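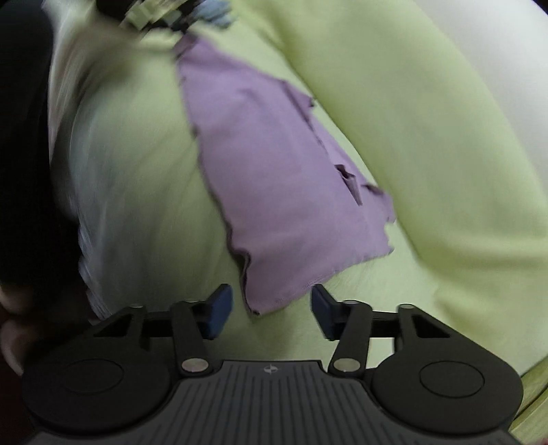 How to Compare Fingertip Pads on a Hand-Held Gripper Using Soft Cloth

If you've been building or buying hand-held grippers for recording demonstrations, sooner or later you'll end up with a drawer full of finger pads and no clear idea which ones are any good. I've been there! Rigid objects won't sort it out for you, either. Almost any rubbery pad will pick up a wooden block. Cloth is where the differences show up, and it's a really fun test to run because you can do the whole thing at home on a bed or a padded table in one afternoon.

I wrote this with three sets of pads in mind: the Lornonell soft pads, the Clinley ribbed ones, and a flat pair I cast myself. The steps work for any pads that fit your fingers.

What you need

A hand-held gripper with a wide-angle camera mounted on it
At least two sets of pads
One large soft cloth for the background, like a blanket or a sheet
A few thin pieces to grab, in a color that stands out from the background
Tape, a notebook, and isopropyl wipes
Something that plays back video one frame at a time (I use Nostby, but any player that steps frames is fine)

Step 1. Set up the surface

Spread the big cloth out and leave it rumpled. I used to iron everything flat, and my results looked great until I tried the same pads on an unmade bed. A few bulges and creases make the fingers come in at odd heights, and that's the part you want to learn about.

Lay one thin piece across the middle. Put a bit of tape at two of its corners' positions on the surface below so you can put it back in the same spot each time. It doesn't have to be perfect, within a finger's width is plenty.

Step 2. Check the gripper before you touch anything

Open and close it slowly 4 times with nothing between the pads. Look at the linkage from the front. Both sides should move together and the pads should meet tip to tip. If one side lags, check the pivots for grit or a bent arm before you blame the pads. Wipe the pads and let them dry completely. Skin oil on a pad will change how it grabs thin cloth, and it will drive you crazy if only one set has it.

Step 3. Pick your grasps

I use three, and I do them in the same order every time.

Edge pinch: come down on a hemmed edge with one pad on either side and close.

Middle pinch: open the jaws wide, press lightly on the flat part of the cloth, and close so that a fold bunches up between the pads. This is the one that separates good pads from great ones.

Top layer only: lift the thin piece and leave the blanket where it is. Soft pads tend to grab both, so watch for it.

Step 4. Run the trials

Do 60 grasps per pad set, split evenly across the grasp types. With three pad sets and a few throwaway warm-ups you'll land a little under 200 for the day, and your hand will feel it. Take breaks. When my hand got tired I started squeezing harder without noticing, and the last batch looked better than it should have.

Write down one of four results right after each grasp: clean, slipped, grabbed both layers, or missed. Don't leave it for the video. It's surprisingly hard to tell "slipped" from "missed" later on.

Step 5. Slow down your hand

Check your footage after the first few grasps. A quick swing toward the cloth will smear everything, and small things in the background turn to mush. For me the fix was pausing for a beat with the jaws open just above the cloth, then closing. If it's still smeary, add light and shorten the exposure. My old Abella camera needed a desk lamp on each side; a newer one might not.

Also make sure both pads stay in view through the whole open and close. Wide lenses bend things a lot near the edges, so tilt the mount until the tips sit closer to the center.

Step 6. Swap and repeat

Change the pads, wipe, do the slow open and close again, and go. Swap the order on a second day if you can. The cloth gets more wrinkled as you work, and whichever pads go last have to deal with it.

What I found

The Clinley ribs were lovely on hemmed edges and so-so on the middle pinch. The Lornonell pads won the middle pinch easily, but they picked up the blanket along with the top piece more often than I'd like. My own cast pair was worse at everything except top layer only, where it did great! I think it's the stiffer tip, and I'm pouring a new pair with the Lornonell softness and a thin hard edge to find out.

If you try this with knit fabric or towels, keep those results on a separate page. Loops catch on ribbed pads, and the scores don't compare well with flat cloth.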